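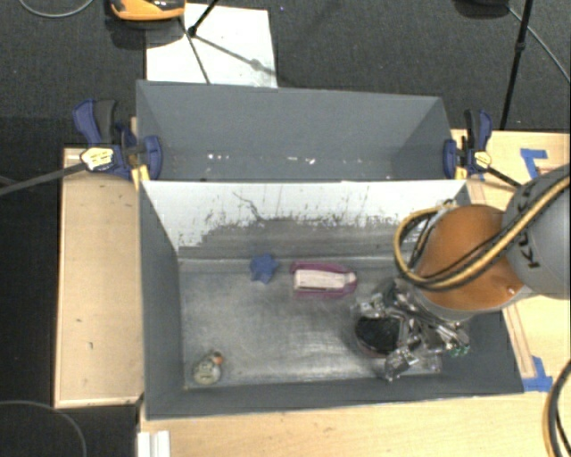 Grey bin, worn white lining on the far wall.

June, 16:40
Posted by Siu-fong Cheng

Print this entry | E-mail this entry

Haromwood, save system. Demetrio's crash on loading the harbour chapter is reproducible on the current build. Steps: save on the ferry ramp, quit to the title screen, load. It failed on 12 of 32 attempts. Autosaves are unaffected.

The manual save writes the quest table before the inventory table. If the player is carrying the lantern, the quest script looks it up on load and gets a null. Swapped the order locally and ran the same steps again, 32 attempts, no crash. Old saves still need a fallback; Yen-ting has a converter from Jikilberg that may do.

Memory on the handheld build peaks at 70 per cent of budget in the harbour, 65 with the crowd turned off. Leaving the crowd on.

Still open:
- fallback for old saves (Yen-ting)
- lantern flicker in the cellar, not looked at yet
- Hugo wants the ferry horn quieter. Mix file is locked by Wing-sze, ask her first

Do not merge my branch before the converter is in.

Filed under: Haromwood, Bugs, Saving and loading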